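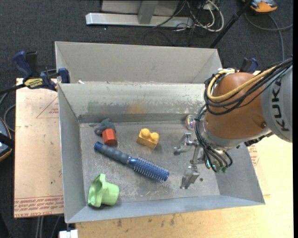
Robot arm at Nepia lab spends the winter picking up hairbrushes

NEPIA – The hairbrush has become a sore subject at the Brelden workshop. It is blue, it is round, it is covered in bristles, and the people who have been trying to get a robot to pick it up since February would like to talk about something else.

They will have to wait. Brelden, a small engineering outfit on the edge of town, is close to the halfway point of a project called Votine, which aims to teach a robot arm to lift ordinary household clutter out of a bin. The arm learns from examples, and the examples have to come from somewhere. They come from the arm reaching into a gray metal bin, trying to grab something, and having the result written down as a success or a failure, over and over, from breakfast until the lights go off.

"People picture a robot lab and they think of something shinier," said Nermin Akyol, who runs the project. "We have a bin on a table. The bin has seen some things."

The bin does look it. Its floor is scuffed and the back wall is streaked from use. A bar clamp grips one corner. The arm comes in from the side with "KUKA" lettered down it and a good deal of cable wrapped around its joints, and at the end of all that engineering are two metal fingers. Inside the bin during one recent stretch of work were a hairbrush, a light green cup on its side, a yellow building block and a small red-orange toy with a dark gray top.

The collection holds 88 objects in all, most of them bought in a single trip to a discount store. Akyol said the cashier asked whether she was opening a daycare. She said yes, as it was quicker.

A round of collecting goes like this. A few objects are put in the bin and left however they land. A fixed camera looks at them. The software chooses a spot and an angle, the arm goes there, and the fingers close. If something comes up, the arm carries it to the other end of the bin and drops it, and the whole business starts again with the objects in a slightly different mess. If nothing comes up, the failure is saved too. Reto Leitner, who wrote most of the software, is fond of the failures, and says a system fed only on good grabs grows up believing that every grab is a good one.

"You meet people like that," he said.

Each attempt takes 11 seconds when all goes well. It often doesn't. Cups roll. Blocks wind up flat against a wall where the fingers can't get around them, and an operator has to stop the arm, reach in and nudge things back toward the middle. The nudges are logged as well, after an early batch of data gave the impression that blocks sometimes moved by themselves.

The operator on most afternoons is Ngaio Tautahi, a former pastry cook who answered an ad that promised "hands-on work with robotics." She has no quarrel with the wording. Her job is to load the bin, watch the arm, check the labels the software puts on each attempt, and correct the ones it gets wrong. In one case the software claimed a clean pickup of a cup it had in fact pushed along the wall for a while and then abandoned.

"It was very sure of itself," Tautahi said. "I changed it to a no."

She has also become the resident expert on what should go in with what. Four objects at a time is her preference: with one, the arm has it too easy, and with a dozen, the camera sees soup. She likes to mix something smooth with something awkward and avoids sending in two objects of the same color, although Leitner sneaks those in on purpose when she is at lunch.

That leaves the hairbrush. In the first month, the arm managed to lift it on 2 attempts out of 47, and Leitner maintains that one of those was luck. The depth readings over the bristles came back full of gaps, so the software kept treating the head of the brush as a sort of rumor and closing its fingers a little above it. The handle reads better, but grabbing the handle near the end makes the heavy part swing down and pull the brush loose. The team briefly discussed taking it out of the collection. Akyol said no, on the grounds that people own hairbrushes.

Things have improved since. The current version of the software goes for the spot where the handle meets the head, a choice it arrived at without being told, and it now gets the brush out more often than it leaves it in. Akyol declined to give a percentage until the next round of testing is finished. Tautahi, asked the same question, said "better than my nephew with a claw machine."

Brelden plans to hand the finished set of examples to Gralent, a warehouse services company that is paying for part of the work and wants to use it for sorting returned goods. Returned goods, according to Akyol, are much like the contents of the bin, only with more tape on them. The two companies have also agreed to release a portion of the attempts for free to schools and hobbyists, failures included.

Collection is due to run through the summer. A second bin is on order, and the team is taking suggestions for objects, provided they are smaller than a loaf of bread, don't leak, and can stand being dropped several hundred times. Suggestions can be left at the Brelden front desk before 4 p.m. Hairbrushes are not needed.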